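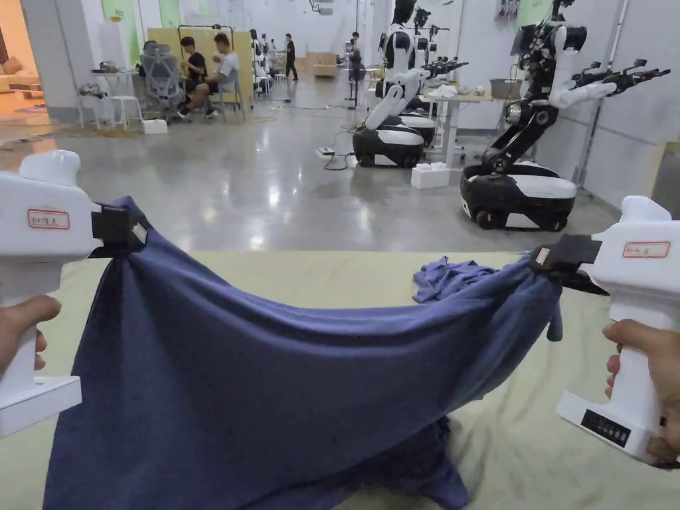

How long does it take to piece a quilt top by hand? Mine took from one November to the next, sewing most evenings after supper, and I loved nearly all of it!

Print this post | E-mail this post

I finished the Malto quilt last night. It has 1,728 little squares, 36 across and 48 down, and I know that number by heart because I had to cut every single one (some of them twice, when I got careless with the ruler). The pattern is my own, if you can call rows of squares a pattern. Augustina Tsikata calls it "the plain one," and she means it kindly, I think.

What surprised me is how much I looked forward to the hand sewing. I have a perfectly good machine and I used it for my last three quilts, but there's something so pleasant about a needle, a spool of cotton and a radio play. I got through roughly 200 episodes of one detective series and I still couldn't tell you who stole the boat.

A few things for anyone thinking of trying it. Start with short seams. I made blocks of nine first, then joined the blocks, and that kept the work small enough to carry on the bus. Use a thimble from day one, even if it feels silly, and it will feel silly for a week. Press your seams as you go! I let mine pile up over the winter and spent a whole afternoon at the ironing board paying for it.

The fabric is mostly shirt cotton. Nana Sarpong gave me two bags of old work shirts, soft as anything, and the rest came out of my scrap drawer. There's one stripe in there from curtains I made for my first apartment, and I was so happy to find a use for it.

Now comes the quilting itself, and I can't decide. Straight lines would be quick. Baptist fan would be gorgeous, and would also take me until I'm ninety. I've drawn a bit of fan in chalk on one corner and I keep walking past to look at it... so I suspect the choice is made.

Batting is ordered. Backing is going to be plain navy, if the shop still has enough on the bolt.

Print this post | E-mail this post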